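Workshop notes: the flower arm at Flinumgate

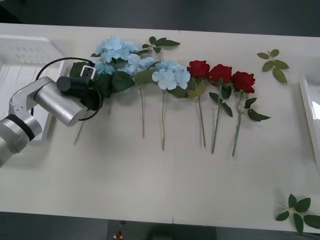
Why fake flowers and not real ones? Fake ones hold up. You can squeeze the same stem all evening, swear at it, tweak a setting and squeeze it again, and it costs you nothing.

So, I promised you all an update in July and then went quiet, sorry! I've been down at the Flinumgate workshop most evenings with Abundio Cárdenas, trying to get our arm to sort a bunch of flowers and put them in a vase without mangling them. We call the whole thing Funatura (his name, I wanted something sillier).

Grabbing is the easy part these days. Leaves are the pain. If the fingers close on a bit of foliage they think they've got the stem, and up goes the arm with a leaf and nothing else. We tried going in lower down, but the stems are so thin that the fingers slide right past them, so now we go for the spot just under the flower head and close slowly. Hydrangeas are worse than roses for this, they're all fluff and leaf, and when two heads overlap I'm not sure I could tell you where one ends either!

Abundio rewrote the closing routine so it eases off at 40 percent of the speed we used before. I grumbled about it, then we ran 95 picks with the new version and I stopped grumbling. The log is up to 3,801 tries in total now, and yes, I'm keeping all of them, even the embarrassing ones from the spring.

Cables are still on my list. I want a neater run at the wrist with a bit of slack for the full twist, and if anybody has a good clip design I'd love to see it (Haris Afridi, I know you printed some for your camera slider, bring them along!).

Next up is the vase, which means tilting the stem upright in mid-air and finding a hole with it. I've borrowed a wide-necked one from home to start with. We're in from 7 pm if you want to come and have a go, and the side door sticks so give it a good shove.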